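About us
Home / Company / About us

Urndale makes hand-held grippers and the soft finger pads that go on them. We are a small company in Skistel, and we sell to laboratories, schools and workshops which want to teach a robot by showing it the task by hand. A person holds the gripper, does the work, and the recording goes to the robot afterwards. We also rent the complete kit by the month and repair everything we sell.

How we began

The company started from one complaint. The founders were working in a packaging plant, on a project called Unmont, where a robot had to lift closed food boxes from a shelf and set them on a table. Hard plastic fingers slipped on the lids. Rubber fingers held well but left marks. In one November week we sewed a cover from plain fabric and pulled it over the finger, and the boxes stopped falling. That cover was ugly and we still keep it in a drawer. The Unmont project has ended, but its name stayed on our first product, the Unmont Finger Set.

What we offer

The Finger Set is a pair of wedge-shaped fingers with fabric covers, ready to mount. The Hand Kit adds the gripper body, the mounting brackets and a carrying case. With the Rental Plan you receive the Hand Kit together with 100 spare covers, and you send back the used ones in the same box. We ask for them back on purpose – a used cover shows us which part of the finger does the most work, and we learn more from it than from any questionnaire.

The covers are a wearing part, and we say this to every customer before the order. The fabric must be soft enough to take the shape of a lid or a cup, and soft fabric frays at the edges. Changing a cover takes 5 minutes with the small key from the case. Please do not glue a torn cover. Glue makes a hard spot, and the recordings made before and after will not match well.
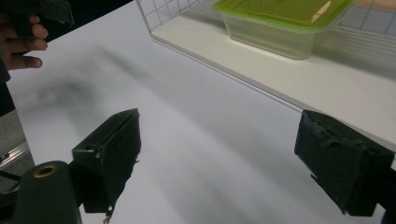 Tsoukalas wrote to us that the grip stays good for longer than the look of the cover suggests, and that a clear printed limit for changing it would be more useful than the advice to "check regularly." We agreed with this. The new instruction sheet shows three stages of wear, and it says at which stage the cover has to go.

How we test

Each finger pair closes and opens 100 times on our bench before it is packed. We use ordinary things for this: lunch boxes, wooden sticks, cups, folded towels. If a pair holds the object fewer than 95 times, it goes back to the sewing table and starts the test from the beginning. We know that bigger companies have finer machines for such tests. Ours is a simple bench, and visitors may try it with objects which they bring from home.

Working with schools

Schools pay a lower rental price and may keep the kit through the holidays. We send a lesson plan for two afternoons. In the first one the students only pick and place, and in the second they look at their own recordings and find where the hand was too fast. Teachers do not need to know programming. It helps if there is a table with free space on all sides and a light which does not change during the lesson.

Visits and orders

Our workshop in Skistel is open on weekday mornings. Please write first, as the door bell cannot be heard from the sewing room. Orders for spare covers leave on the next working day. Orders for the full Hand Kit need longer, because the brackets are made after we know your robot model – please put the model name in your message.

Page last changed Mon 5 December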